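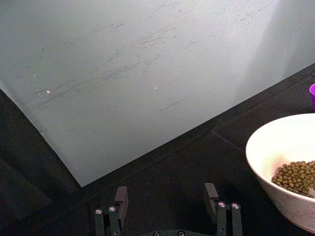 Pesquisar por: Pesquisar

Pista de dança modular Rendness - aluguer para casamentos e festas

2021-09-18 | Equipa Zandura

A Rendness é a pista de dança que alugamos para quintas, tendas e salões onde o pavimento existente não serve para dançar. Monta-se por encaixe, sem parafusos no chão e sem cola, e retira-se na manhã seguinte ao evento. Pode ser instalada em interior ou no exterior, sobre relva cortada, saibro compactado, tijoleira ou alcatifa.

O aluguer inclui transporte no distrito, montagem, rampas de remate nos quatro lados e desmontagem. A iluminação, o som e a cobertura são contratados à parte.

Características

Painéis quadrados com encaixe macho-fêmea nos quatro lados. Espessura de 30 mm, com perfil de alumínio no contorno. A superfície é antiderrapante o suficiente para saltos finos, mas continua a deixar deslizar o pé numa valsa. Não recomendamos encerar nem deitar pó de talco, por muito que algum convidado insista.

Acabamentos disponíveis:
- Branco mate
- Preto mate
- Xadrez preto e branco
- Carvalho claro (stock limitado, confirmar antes de reservar)

O acabamento branco é o mais pedido entre abril e o fim do verão. Quem quiser monograma ou iniciais no centro da pista deve enviar o ficheiro em formato vetorial juntamente com a reserva. O vinil é aplicado por nós e não fica com o cliente.

Que tamanho escolher

Num casamento raramente dançam todos ao mesmo tempo. Costumamos calcular a pista para metade dos convidados e depois ver o espaço que sobra entre as mesas e o bar. Se a banda ou o DJ ficar em cima da pista, é preciso contar com essa área também.

A versão pequena serve para a abertura do baile e festas mais contidas, com até 38 pessoas a dançar. A média e a grande são montadas com os mesmos painéis e podem ser quadradas, retangulares ou em L. Para formatos redondos temos o modelo Araya, que tem página própria e outra tabela de preços.

Peça a planta da sala ao espaço antes de nos contactar. Um esboço à mão com as medidas e a posição das portas e das colunas já chega para fazermos o orçamento.

Montagem

A equipa precisa de acesso para carrinha até perto do local e de 3 horas livres antes da entrada da decoração. Em tendas, a pista entra depois da estrutura e antes das mesas. Se o florista ou a empresa de catering tiver de passar por cima da pista com carrinhos, avise-nos e deixamos uma proteção colocada, que retiramos antes da chegada dos convidados.

Em relva, o terreno tem de estar nivelado e sem rega nas vinte e quatro horas anteriores. Fazemos uma visita prévia quando o espaço não consta da nossa lista. Se houver um desnível acentuado, propomos a base Zomano, um estrado regulável que fica por baixo dos painéis e que acrescenta altura às rampas.

Quando chove na véspera, a decisão de montar no exterior é tomada em conjunto com o cliente e com o responsável do espaço. Ter um plano B com a mesma área evita surpresas no valor final - mudar de tamanho no próprio dia nem sempre é possível.
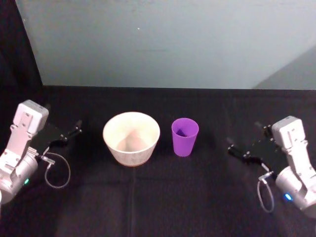 Cuidados durante o evento

- Bebidas entornadas devem ser limpas logo, com pano húmido.
- Velas no chão só dentro de recipiente fechado.
- Máquinas de fumo são permitidas. Máquinas de espuma não.
- Faíscas frias são permitidas com placa de proteção por baixo, fornecida por quem faz o efeito.
- Não arrastar mesas, colunas de som ou o suporte do bolo.
- Confetes de papel são aceites em interior; os metalizados pagam taxa de limpeza.

As marcas normais de uso não são cobradas. Painéis partidos, queimados ou em falta são faturados pelo valor de substituição que consta do contrato.

Reserva e pagamento

A data fica bloqueada com o pagamento do sinal e a assinatura do contrato. O restante é pago na semana anterior ao evento. Para alugueres de valor superior a 3000 euros, normalmente pista com estrado e tenda, o pagamento pode ser dividido em prestações.

Em caso de adiamento, o sinal passa para a nova data desde que a pista esteja livre. Em caso de cancelamento, o sinal não é devolvido.

Para pedir orçamento, indique a data, o local, o número de convidados, o acabamento pretendido e a hora a que o espaço abre aos fornecedores. As pistas podem ser vistas no armazém da Zandura, por marcação.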